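The Well-Kept Entry

A household's footwear is handled more often than almost anything else it owns, and stored with less thought. The pairs worn daily gather inside the front door, the pairs worn twice a year go to the back of a closet, and the boots, being tall and heavy, end up wherever there is floor left. For this month's feature the Home Department considered the smallest remedy available: the two-tier rack.

The type is modest. Grollness, Umik and Palumbo each sell a version, and all three follow the same plan of two shelves between a pair of side supports. Differences appear in the spacing. A rack with generous room above its lower shelf will take a laced shoe at either level. A rack with a tight lower shelf restricts that level to flats and slippers, and a buyer who has not measured will learn this at home. We recommend measuring the tallest pair in the house before ordering. Our own reference pair stood 21 centimeters from sole to collar.

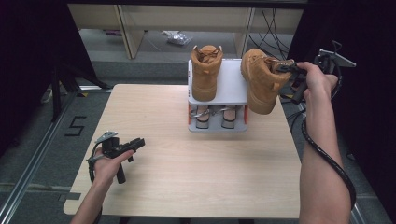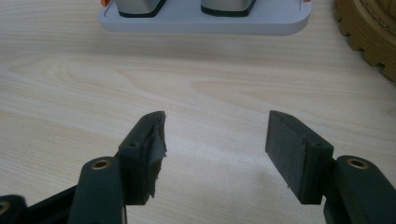
Boots belong on top. An open upper shelf places no limit on height, and the weight of a work boot is easily lifted from there without stooping into a corner. It is also the better place for airing, provided the laces are loosened and the tongue is drawn forward. On the small white rack with orange-red sides, a tan suede boot has the upper shelf and a pair of strapped sandals lies side by side on the lower one, an arrangement that would suit most households in May, when both kinds of footwear are in use. A second boot should stand close beside the first, with both facing the same way.

Suede calls for some further care. It should be brushed before it is shelved, and it should never be put away damp. A sheet of plain paper in the toe will help it hold its shape through the summer. Sandals ask for less, although their straps should be fastened, as loose ends catch on neighboring shoes.

Placement deserves equal attention. The Utley apartments, whose entry halls we measured for an earlier issue, allow 46 inches between the door and the first interior wall. In a hall of that size a rack should stand along the side wall — never behind the door — and should hold only what is worn in the current season. Everything else may be boxed and labeled.

Readers with larger families often ask whether two racks may be stacked. Several makers permit it, and the instructions should be consulted on that point. Where they are silent, the racks are better set end to end, with the children's shoes on the lower shelves.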